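주방 상판 폴리우레탄 코팅 후 재도장 간격 문의

작성자: Ashwin Amin

고무나무 집성판 상판에 Castton 수성 폴리우레탄 반광을 올리고 있습니다. 1차 도막은 5월 말에 올렸고, 320방으로 연마한 뒤 6월 27일에 2차를 발랐습니다. 설명서에는 재도장 간격이 9시간으로 적혀 있는데 습도 조건이 없습니다. 작업실 습도는 80%입니다. 손톱으로 누르면 자국이 남습니다. 3차를 올려도 되는지, 아니면 완전 경화 후 다시 연마해야 하는지 알고 싶습니다. 희석은 하지 않았고 롤러로 도포했습니다.

작성자: Arlindo Caldeira

손톱 자국이 남으면 3차는 보류하십시오. 설명서의 간격은 보통 표준 습도 기준입니다. 습도 80%에서는 수분 증발이 늦어 표면만 먼저 막이 생기고 아래층은 무른 상태로 남습니다. 이 상태에서 덧바르면 백화나 주름이 생길 수 있습니다.

순서는 다음과 같습니다.
제습기로 습도를 70% 아래로 낮춥니다.
하루 뒤 구석에서 400방으로 시험 연마합니다.
가루가 하얗게 날리면 전체를 연마하고 3차를 올립니다. 사포에 뭉치면 하루 더 둡니다.
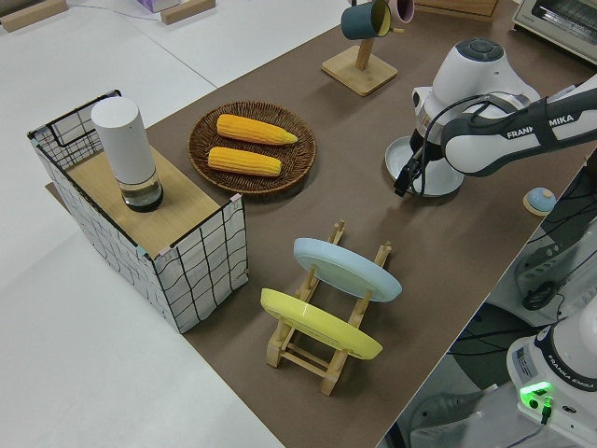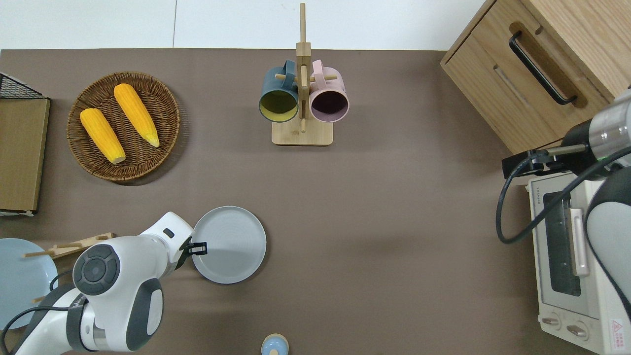 경화 기간의 취급은 건조 시간과 따로 봐야 합니다. 만져서 묻어나지 않아도 도막 경도는 계속 올라가는 중이고, 수성 제품은 최종 경도까지 몇 주를 잡습니다. 그동안 바닥 면적이 넓고 통기가 안 되는 물건은 올려 두지 마십시오. 옥수수 두 개를 담은 둥근 고리버들 쟁반 정도라면 무게는 문제가 안 되지만, 엮은 결이 무른 도막에 찍힐 수 있으니 같은 자리에 밤새 두지 않는 편이 낫습니다. 고무 발이 달린 가전은 가소제가 옮겨 가서 얼룩이 남으므로 더 늦게 올리십시오. 젖은 행주도 마찬가지입니다.

최종 도막을 더 곱게 마무리하려면 경화 후 1000방 물사포를 씁니다. 다만 반광 제품은 광이 고르지 않게 변하므로 보이지 않는 면에서 먼저 확인하십시오.

작성자: Werdale

저는 Zoris 유성 썼는데 그냥 이틀 두고 발랐고 별문제 없었습니다. 습도는 안 재 봤어요. 선풍기 직접 쐬면 먼지 붙으니 그것만 조심하세요.

작성자: Ashwin Amin

제습 후 시험 연마해 보겠습니다. 롤러 기포 자국도 조금 있는데 400방으로 잡히는지요?

작성자: Arlindo Caldeira

얕으면 잡힙니다. 손끝에 걸리는 정도면 그 부분만 320방부터 시작하십시오. 3차는 롤러 대신 합성모 붓을 권합니다.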